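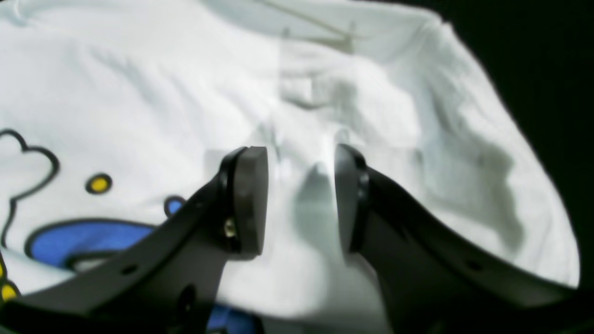 Bouvier Heavyweight Crew Tee, White: Review After One Season

Reviewed by Killian Royer
Filed under: Basics, Laundry

Test sample: men's medium, white, bought at retail
Tested: fit, opacity, shrinkage, creasing, folding

Bouvier sells this shirt as an everyday white tee that can go from the dryer to a drawer without ironing. I bought two in the same size. One was worn and washed weekly, and the other was kept unwashed as a reference for color and dimensions.

Construction

The body is single-knit cotton jersey with side seams. The collar is a narrow rib, stitched down with a double row at the front and covered with tape across the back of the neck. Sleeve and bottom hems are twin-needle. On the washed shirt, one loose thread appeared at the left sleeve hem after the second wash. I trimmed it and it did not run.

The size label is printed inside the collar. The care label is sewn into the left side seam, low enough to stay tucked in if you wear the shirt that way. It is stiff and I cut it out.

Opacity

Good for a white shirt. A dark undershirt shows through at the shoulders, where the fabric is under tension, and less so at the waist. Pockets on a pair of navy shorts were not visible through the hem. In direct sun the fabric reads slightly cool, and next to an older cream-toned tee the difference is obvious. Buyers matching it to off-white pieces should look at it in daylight first.

Washing and shrinkage

All washes were warm, normal cycle, with an unscented powder. Drying alternated between a line and a tumble dryer on medium. Line drying produced no change in length that I could measure with a tape. Tumble drying took a little off the body length the first time and nothing further after that. Chest width held. The collar stayed flat in both cases.

Whiteness held through August, the month it was worn hardest. There is slight dulling at the underarms compared with the reference shirt. No bleach was used.

Creasing

The no-iron claim is only partly met. Taken from the dryer promptly and laid flat, the shirt needs a pass of the hand and no more. Left in a heap overnight, it takes on soft, rounded folds across the body. Most of these fall out within an hour of wear. The hem is the exception, as it tends to roll outward and stays rolled until pressed. An iron on the cotton setting fixes it in one pass per side.

Folding and storage

The jersey has enough body to hold a fold. I use a standard retail fold: face down, sides to the center, sleeves back, then bottom to collar in two steps. The edges stay where they are put. Thinner tees in the same drawer slump when filed upright, and this one stands. It also takes up more room, so a shallow drawer will hold fewer of them.

Compared with the Cirgate tee

The Cirgate is lighter, softer from the first wear and dries sooner on the line. It is also more transparent, and its collar had begun to wave by the end of a comparable period. For hot weather I would choose the Cirgate. For wear as an outer layer, the Bouvier.

Pros: stable collar, good opacity, holds a fold
Cons: hem rolls, stiff care label, slow to line dry

Recommended, with the dryer on medium or lower.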